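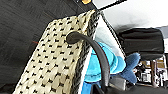 Wrist camera view, basket task: woven basket with black handle and turquoise fabric inside.

Jenenell Basket Set: README
June
Prepared by Elvia Carrillo for the Trelska Student Robotics Club
Filed under: Student Projects > Manipulation > Data

## Summary

The Jenenell Basket Set is a collection of short recordings made by members of the Trelska Student Robotics Club during the spring term. It supports the club's entry in the household handling category of the Golent Challenge and is released for use by other student teams.

## Contents

The set holds 596 episodes, of which 356 are marked as complete by the operator. The remainder are retained, with the reason for stopping given in `notes.csv`. Each episode contains wrist camera video, joint positions, gripper opening and a one-line written instruction.

Instructions concern baskets and soft goods: lifting a basket by its handle, taking a cloth out, putting a cloth back. Wording was left to the operator, so spelling and phrasing vary.

## Collection

Five operators took part, all of them second-year students. Each completed the club's safety induction before working with the arm. Sessions were supervised by Rocío Montes. Labels were entered by the operator and checked by Rin Wada.

## Known limitations

- Handles and gripper fingers are both dark in many episodes. Segmentation by colour alone is not advised.
- Backgrounds are cluttered and were not standardised between sessions.
- The gripper opening was recorded without calibration before episode 41. Treat these values as relative.
- Soft items were not returned to a fixed starting position.

## Permitted use

Teaching, coursework and competition entries. Teams publishing results are asked to name the club and state which episodes were used. Corrections should be sent to the data officer, Xóchitl Galindo.

Comments

Brisa Robles
Are the incomplete episodes in the same folder as the others? My loader seems to pick up all 596.

Xóchitl Galindo
They are. Please filter on the `complete` column in `notes.csv`.

Brisa Robles
Thank you, that gives me 356.

tmk_arm
Would be glad of a depth channel in the next version.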